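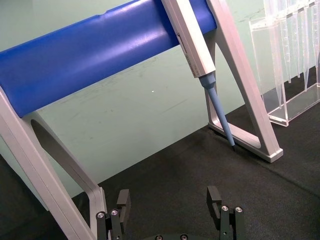

Hedvika Urban
Correspondante locale, carnet de bord

Dimanche, tard. Je rentre à peine de la réunion publique sur la vidéosurveillance et j'ai encore le manteau sur le dos, alors tant pis si c'est décousu.

Donc la police municipale de Soltby veut ses drones. Trois drones, fournis par Briter, avec un contrat de maintenance dont je n'ai toujours pas vu la première page (je l'ai demandé trois fois, la dernière par courrier). Mathias Zürcher a présenté la chose avec des diapositives très propres, des cartes, des flèches, et puis une femme au deuxième rang a demandé combien de temps on gardait les images. Silence. Il a répondu que ce serait « précisé dans la convention ». La salle a grogné — un vrai grognement, j'en avais des frissons !

Rozália Zelenák a été formidable. Elle avait apporté la pétition, 700 signatures dans une chemise verte toute molle, et elle l'a posée devant lui sans un mot. Elle m'a dit après qu'elle tremblait. Moi aussi j'aurais tremblé.

Marek Šťastný, lui, est pour. Il s'est fait cambrioler l'atelier en mai et il en a assez, je le comprends, on a discuté longtemps sur le parking et il m'a un peu ébranlée. N'empêche, je ne vois pas bien ce qu'un drone aurait changé à une porte forcée la nuit. Il m'a dit que je pinaillais. Possible.

À faire demain : rappeler la mairie pour le contrat, relire mes notes sur les caméras du quartier Eren (personne ne m'a jamais donné le bilan promis), et demander à Zürcher d'où sortent les 3000 euros de « formation » qui apparaissent sur une seule diapositive et plus du tout sur la suivante.

Le chat réclame, je n'ai pas dîné, il reste de la soupe.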